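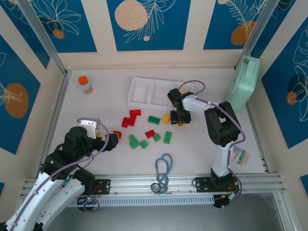 Flustov Bricks is a set of two-arm sorting runs recorded to compare two controllers, Renden and Gebru, on the same cell. The task is the same in every run: pick up toy building blocks from the table and put them in the divided tray. The tray goes at the back and the blocks are scattered in the middle, some of them touching, as with the stepped group of red ones on the left. Touching blocks are where the two controllers differ most.

Contents

The release has 4000 runs. Of these, 3763 passed review and are in the main folder. The rest are in "rejected", with a short reason for each. Every run has joint positions, gripper opening, and video from the fixed camera and the wrist cameras.
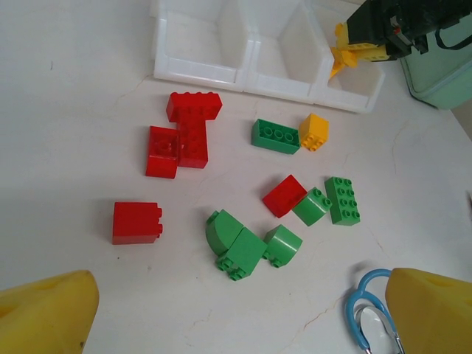
Controller settings

Renden was run with default gains. Gebru needed a lower closing speed, because at the default it pushed small bricks away before the fingers met. The value used is in config/gebru.txt. Don't compare run times between the two without reading that file first.

Known problems

Wrist video can blur during fast moves. In 300 runs the clocks drifted and the video lags the joint data. These are listed in drift.csv. Glare on the tabletop upset our color threshold, so block color labels were entered by hand.
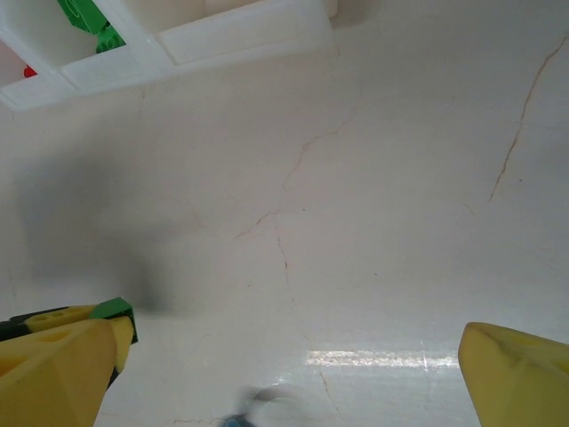 Loading

Use load_run.py with a run number. The first 2000 runs use the old column names, and the script renames them on load.

Contact

Paora Tomoana for the recordings, Tekle Mekonnen for the scripts. Version 1.1, December 31, 2019.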